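3.2 How people pick a vase for the hallway

I'll admit I started this part of the study with a hunch. My own hallway at Plindside has had the same vase in it for years, and I wanted to know if other people ever move theirs. So we mailed a short survey to 300 households and got 200 back, which made me very happy (I'd planned for far fewer!). We asked where the vase stands, what goes in it, and when it last changed places.

Most folks told us they buy the vase first and worry about flowers later. A narrow neck came up again and again as a complaint, mainly from people who like big August bunches from the garden.
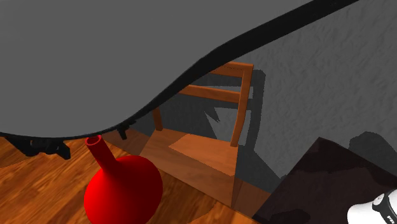
The garden crowd also cared a lot more about weight. One household in the Petridis group wrote a full page on tipping, with a sketch, and I've kept it. We coded answers like that under "stability," although I went back and forth on whether "cats" should have its own code. It got one in the end.

Color was messier. I had expected plain glass to win, and it did in the Stusel homes, but the Grollska homes went for strong, shiny colors by a wide margin. Red led there, usually as the only bright thing in the room. Nearly 11 percent of all replies said the vase had never held a flower at all, and those owners seemed perfectly content with that.

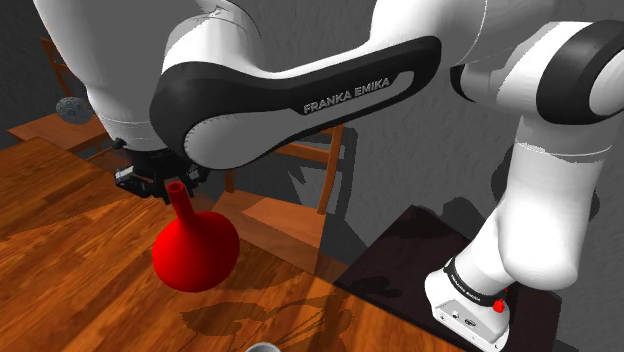

Figure 5. A glossy red vase with a narrow neck.

We ran the color answers again without the gift vases, and the gap between the two groups got smaller but stayed put. I come back to gifts in Section 3.3, where the question wording gave us some trouble.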